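Ticket 184: Ringe und klebrige Stellen auf weißem Besprechungstisch
Bereich: Hausdienst / Küche und Besprechung
Standort: Grarnness, 2. OG, Teeküche mit großem Tisch
Priorität: niedrig
Status: in Beobachtung

Meldung

Auf der weißen Tischplatte in der Teeküche bleiben nach der Pause bräunliche Ringe zurück. Mit einem feuchten Tuch gehen sie zum Teil weg, am nächsten Morgen fühlt sich die Platte an den gleichen Stellen wieder stumpf und leicht klebrig an. Papier bleibt daran hängen. Gemeldet wurde das vom Team Jaramillo, das den Tisch vormittags für Besprechungen nutzt. Bitte prüfen, ob die Platte beschädigt ist oder ob ein anderes Reinigungsmittel nötig ist.

Rückfrage Hausdienst

Welches Mittel wird zurzeit benutzt, und wo genau liegen die Stellen? Sind es immer dieselben Plätze am Tisch?

Antwort der Meldenden

Benutzt wird der Sprühreiniger, der unter der Spüle steht (Tekell, die große Flasche). Die Stellen liegen fast alle an der Seite, an der die Getränke abgestellt werden. Am anderen Ende ist die Platte in Ordnung. Einen Teil der Getränke bringen die Leute selbst mit, der Rest kommt aus dem Kühlschrank.

Prüfung 1, 9 Uhr

Platte mit der Hand abgefahren. Oberfläche ist glatt, keine Risse, keine aufgequollene Kante. Auch die abgerundeten Ecken sind in Ordnung. Insgesamt 13 Ringe gefunden, davon die meisten schwach. Alle lassen sich mit warmem Wasser und einem Tropfen Spülmittel lösen. Ein Schaden an der Platte liegt also nicht vor.

Auffällig ist ein Film auf der ganzen Fläche, den man nur gegen das Licht sieht. Wenn man mit einem trockenen Tuch darüber wischt, gibt es Schlieren. Vermutung: Der Reiniger wird zu stark dosiert und nicht nachgewischt. Auf dem Film haftet dann alles, was von Flaschen und Bechern herunterläuft.

Prüfung 2, Test mit und ohne Nachwischen

Linke Hälfte: Tekell wie bisher aufgesprüht, mit Küchenpapier verteilt, trocknen lassen.
Rechte Hälfte: nur warmes Wasser mit Spülmittel, danach klares Wasser, danach trocken gerieben.

Auf beide Hälften je ein Glas mit feuchtem Boden gestellt und über Mittag stehen lassen. Ergebnis links: deutlicher Ring, stumpf. Ergebnis rechts: schwacher Wasserrand, mit einem trockenen Tuch sofort weg. Die Vermutung aus Prüfung 1 passt dazu. Ganz sicher ist es nach einem einzigen Durchgang nicht, daher noch eine Weile beobachten.

Zwischenstand von der Etage

Seit der Umstellung keine neuen klebrigen Stellen an den Sitzplätzen. An der Getränkeseite kommen noch einzelne Ringe vor, vor allem bei gesüßten Kaffeegetränken. Die laufen beim Öffnen leicht über, und der Rest trocknet unter der Flasche an. Untersetzer waren da, sind aber wieder verschwunden.

Hinweis dazu: Gruslow hat ein flaches Tablett mit Rand im Lager. Das würde die Getränke zusammenhalten, und man müsste zum Wischen nur ein Teil hochheben. Bestellung ist angefragt, Liefertermin offen.

Vorgehen bis auf Weiteres

1. Getränke vor dem Wischen ganz vom Tisch nehmen und auf die Arbeitsplatte stellen. Nicht um die Flaschen herum wischen.

2. Flaschenböden mit einem feuchten Tuch abwischen, Etiketten dabei möglichst trocken lassen. Aufgeweichtes Papier klebt sonst mit an.

3. Platte mit warmem Wasser und wenig Spülmittel abwischen, mit klarem Wasser nachgehen, trocken reiben. Tekell nur bei Fettflecken, und dann immer nachwischen.

4. Getränke wieder zusammen an eine Seite stellen, damit die restliche Fläche frei bleibt. Die braune Kaffeeflasche steht mit den anderen Getränken dicht beieinander, davor ist die weiße Platte leer:

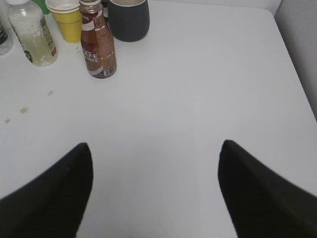 5. Nach der letzten Besprechung kurz gegen das Licht schauen. Wenn wieder ein Film zu sehen ist – bitte hier im Ticket vermerken und keinen neuen Reiniger ausprobieren.

Offene Punkte

Tablett von Gruslow: noch nicht eingetroffen.
Sprühflasche unter der Spüle: mit Hinweis zum Nachwischen beschriftet, erledigt.
Zweiter Tisch im Nebenraum: hat die gleiche Platte, bisher keine Meldung. Wird bei der nächsten Runde mit geprüft.

Das Ticket bleibt bis Ende Februar offen. Kommt bis dahin keine neue Meldung, wird es vom Hausdienst geschlossen.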